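色の濃いデニムを家で洗う方法(俗説をひとつずつ疑いながら)

ジーンズの洗い方を検索すると、たいてい同じことが書いてあります。塩を入れろ、酢を入れろ、半年は洗うな、冷凍庫に入れれば臭いが消える。どれも言い切っているわりに、自分で比べた人の文章がなかなか見つかりません。私はどちらかといえば疑い深いほうなので、この数年、自分と家族のデニムで一通りやってみました。以下はその結果残った手順です。研究所の試験ではありませんし、布によって違いも出ます。その前提で読んでください。

用意するもの
・中性洗剤(蛍光増白剤の入っていないもの)
・洗面器または浴槽
・白い綿のはぎれ
・厚手のバスタオル
・洗濯ばさみのついたハンガー

「色止め専用」とうたう洗剤は要りません。二種類買って普通の中性洗剤と並べてみましたが、私の目では差がわかりませんでした。値段の差ならすぐにわかりました。

手順1 色落ちを調べる
裾の裏など目立たないところに水を数滴たらし、白いはぎれを当てて指で一分ほど押さえます。はぎれに青がはっきり移るなら、しばらくは単独で洗うしかありません。移らなくても、最初の一回は白いものと一緒にしないほうが無難です。新品のタグに「色落ちしにくい加工」と書いてあっても、この確認は省かないこと。私はその文句を信じて枕カバーを一枚だめにしました。

濃紺の布でも、折り目の頂点や擦れるところは先に白っぽくなります。これは洗い方だけでは防げません。はいて座って歩けば擦れるのですから、「この方法なら色あせゼロ」という記事は、その時点で読むのをやめていいと思います。
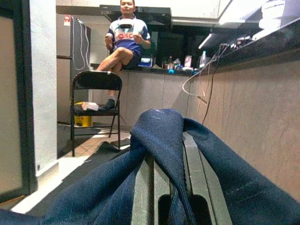 つまんで持ち上げた濃紺のデニム調の生地。細い斜めの綾目と、折り山の色が薄くなったところ。

手順2 塩と酢について
さて、塩です。昔の染め物の話が混ざって広まったのだろうと私は推測していますが、由来はともかく、すでに染め上がった市販のジーンズを塩水に漬けたところで、色が止まった様子はありませんでした。同じ時期に買った同じ型の二本を、片方は塩水、片方はただの水に一晩漬け、そのあと同じように洗いました。すすぎ水の青さは見分けがつきません。家族に見せたら「塩のほうが濃い」と言われたくらいです。

酢も同様です。乾けば臭いは抜けましたが、わざわざ入れる理由が見つかりませんでした。知人のアダ・リナルディさんは今でも酢派で、手触りがよくなると言って譲りません。手触りの好みまで否定する気はないので、そこは各自で。ただし塩素系漂白剤と酢を一緒に使うのは絶対にやめてください。有毒なガスが出ます。

手順3 裏返して洗う
ボタンとファスナーを閉め、裏返します。俗説のうち、私がはっきり支持するのはこれです。表の擦れが減るので、畝の浮き方が違ってきます。

水温は30度。これより熱い湯で洗うと縮みが心配ですし、色も余計に出ます。40度で洗ったときは股下が目に見えて短くなりました。もっとも、一度はいたらかなり戻ったので、「お湯で洗うと二度とはけない」という脅し文句も大げさです。

手洗いなら、洗剤を溶かした水に沈めて押し洗いを五分ほど。もみ洗いはしません。水が青くなっても慌てないでください。少しの染料でも水はずいぶん青く見えます。洗濯機なら弱水流の短いコースで、詰め込みすぎないこと。脱水は一分で止めます。長く回すと折れたところに白い筋が残ることがあり、一度ついた筋は消えません。

手順4 すすぎ
水が完全に透明になるまで、と書いてある記事が多いのですが、新しい濃色のデニムでそれをやると、いつまでたっても終わりません。私は二回で切り上げます。ぬるつきがなく、泡が出なければ十分です。

手順5 形を整える
ここがいちばん手抜きされるところで、いちばん効くところでもあります。バスタオルに挟んで水気を取ったら、表に返さないまま縫い目に沿って軽く引き、縮んだ分を戻します。長いものや厚手の布は一人だとどうしても斜めに引いてしまうので、両側から持つほうがまっすぐ伸びます。力はいりません。強く引いて丈を稼ごうとしても、縫い目が波打つだけです。
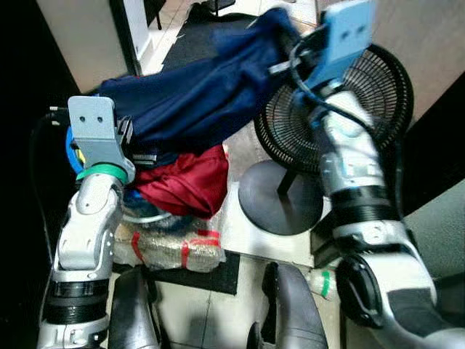
両側からつかんで広げた紺色の大きな布。斜めに引っぱられている。

手順6 干す
裏返しのまま、筒状に開くように腰のところを洗濯ばさみで留め、風の通る日陰に。直射日光はやはり避けたほうがよいようです。8月に一本だけベランダの日なたで干し続けてみたら、ひと夏で腿のあたりの青みが鈍くなりました。ただ、その夏はよくはいてもいたので、日光だけのせいとは断言しません。

乾燥機は、縮んでもいいものだけに。

よくある言い分への返事

「半年洗わないほうがきれいに色落ちする」
好みの問題としてはわかります。でも皮脂や汗を放っておいた布は臭いますし、股のあたりから傷みやすくなる印象もあります。私は十回はくらいを目安に洗い、汗をかいた日はその日に洗います。

「冷凍庫に一晩入れれば洗わなくていい」
やりました。冷たい間は臭いませんでした。はいて体温が戻ったら臭いも戻りました。冷凍庫の場所ふさぎです。

「裏返すのは片脚ずつ水を替えて」
これは本気で勧めている記事がありましたが、根拠が読み取れず、試してもいません。試した方がいたら結果を教えてください。

追記(2023年3月)
柔軟剤についての質問を何通かいただきました。私は使っていません。デニムの張りがなくなるのが嫌だからで、色への影響は比べていないのでわかりません。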